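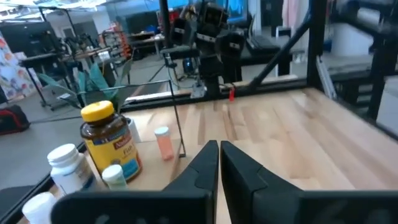 Vol. 30, p. 70

Restlow Robot Arm Club

The Restlow Robot Arm Club is a student club in Skakolstead, and I've been in it long enough to get roped into writing this entry (hi!). Min-kyu Noh leads the arm group. Our current project is bottle handling, with pill vials and supplement bottles set out on a wooden tabletop, and I love it, even if fish oil labels now show up in my dreams.

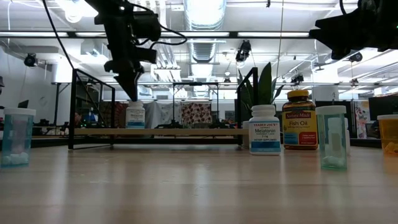 Joining

Ask Slavica Nikolovski. New members start in October, and you don't need to know any code – I sure didn't!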